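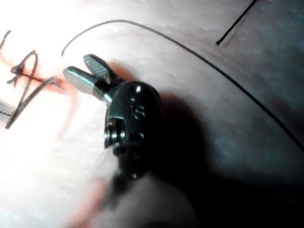
**How long does opened plant-based ground keep in the fridge, and can I refreeze what's left?**

I bought the big family tub of Bodonex crumbles at the Turness market by my house (it was on sale, I have no self-control) and there are only two of us eating it. The label says "use promptly after opening" and that's all I get. I've used maybe a third for tacos. Do I have to eat tacos all week or can the rest go back in the freezer? It was sold from the refrigerated case, up by the produce, but the sticker says "previously frozen," which is what's throwing me off.

Posted April 26, 2018

---

**Answer 1 (marked helpful)**

Opened plant-based ground is good for three or four days in the fridge if you keep it sealed and cold, and you can refreeze it as long as it was thawed in a refrigerator and never sat out on the counter. So your tub should be fine to freeze, assuming it came home with you pretty quickly and went right in the fridge.

I buy the same kind of tub and what I do is split it up the day I open it. I weigh out 384 grams for a pan of chili (weird number, I know, it's just what fits my recipe) and the rest goes in freezer bags, pressed flat so they stack. Flat bags thaw overnight, but a big lump takes forever and the middle is still icy when the outside has gone mushy.

Couple of things I learned the hard way:

- Write the date on the bag BEFORE you fill it. Marker doesn't stick to a cold bag.
- The texture gets a little crumblier after the second freeze. In sauce or chili I can't tell. For burgers I'd use fresh.
- Keep your fridge at 40 degrees or lower. Mine was running warm for months and I kept blaming the food!

If it smells sour or feels slimy, toss it. Same as you would with anything else.

---

**Answer 2**

I just cook the whole tub at once and freeze it cooked. Way easier. Brown it with onion, let it cool, bag it up. Then it's dinner in 5 minutes on a night when I don't want to do anything. We go through so much of it that my husband bought a second freezer lol

Also if you like the Bodonex you should try the Gethin patties, they had them in the meat case at my Turness next to the ground turkey. Took me nearly 40 minutes to find them the first time, I was looking over by the tofu like a dummy. They're kind of salty but my kids eat them.

---

**Answer 3**

Depends on the brand. Some of them are pea protein and some are soy or wheat and they don't all freeze the same. I had an Aton one that turned to sawdust after I refroze it. I'd check the package for a phone number and ask the company, they usually pick up.

---

**Comment from the original poster**

Thank you all! I went with the flat bags and cooked up one batch the second way too, so now I've got both in there. The package did have a number on it and the lady said the same thing as the first answer, three days once it's open. She also told me I could mail in the label for a coupon, so I'm digging it back out of the trash.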